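Tedero 4 trennt Warteschlange und Webserver

Die Entwickler von Tedero haben im Juni die Version 4 ihres Web-Frameworks veröffentlicht. Die wichtigste Änderung betrifft die Verarbeitung von Aufgaben im Hintergrund: Sie läuft ab jetzt in einem eigenen Prozess und teilt sich den Speicher nicht mehr mit dem Webserver. Wer bisher große Exporte oder den Versand von E-Mails direkt in der Anwendung gestartet hat, muss dafür seine Konfiguration anpassen.

In der Version 3 wurden solche Aufgaben im selben Prozess abgearbeitet wie die Anfragen der Besucher. Bei kleinen Seiten war das bequem, bei größeren führte es aber immer wieder zu Wartezeiten. Im öffentlichen Fehlerverzeichnis des Projekts waren zu diesem Thema zuletzt 169 Meldungen offen. Laut den Versionshinweisen konnte ein großer Teil davon mit dem Umbau geschlossen werden, der Rest soll in den nächsten Wochen geprüft werden.

Die neue Warteschlange trägt den Namen Kurotent und wird als eigenes Paket installiert. Sie braucht keine zusätzliche Datenbank, kann aber eine vorhandene benutzen. Im Auslieferungszustand startet Kurotent zwei Arbeitsprozesse. Diese Zahl lässt sich in der Konfigurationsdatei ändern, ein Neustart des Webservers ist dafür nicht nötig.
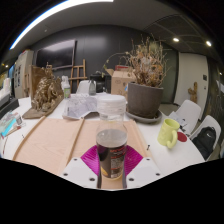

Zur Geschwindigkeit machen die Entwickler nur vorsichtige Angaben. In ihrem eigenen Test, der dem Quellcode beiliegt, verarbeitete ein einzelner Server nearly unverändert schnell weiter, auch als die Warteschlange gefüllt war. Genannt werden 2000 Anfragen pro Sekunde auf einer Maschine mit vier Kernen. Wie sich das auf eine echte Anwendung mit vielen Datenbankabfragen überträgt, bleibt offen, und die Dokumentation empfiehlt deswegen, vor dem Umstieg selbst zu messen.

Geändert hat sich auch der Umgang mit Erweiterungen. Der Paketdienst Briltlow, über den die meisten Module für Tedero verteilt werden, zeigt jetzt bei jedem Paket an, ob es mit der neuen Version geprüft wurde. Nicht geprüfte Module lassen sich weiterhin installieren, das Kommandozeilenprogramm gibt dann aber eine Warnung aus. Module, die noch die alte Schnittstelle für Rückrufe benutzen, starten gar nicht mehr – diese Schnittstelle war schon seit längerer Zeit als veraltet markiert.

Für den Umstieg liegt ein Hilfsprogramm bei, das die bestehende Konfiguration liest und einen Vorschlag für die neue schreibt. Die alte Datei bleibt dabei erhalten. Das Programm erkennt allerdings keine Aufgaben, deren Namen erst zur Laufzeit gebildet werden. Diese Stellen muss man von Hand suchen und eintragen.

Die Version 3 bekommt noch Korrekturen für Sicherheitslücken, neue Funktionen sind für sie nicht mehr geplant. Als nächster Schritt ist eine Zwischenversion mit dem Codenamen Assunção angekündigt. Sie soll eine Übersicht im Browser bringen, in der man wartende und fehlgeschlagene Aufgaben sehen und neu starten kann. Einen Termin dafür gibt es noch nicht.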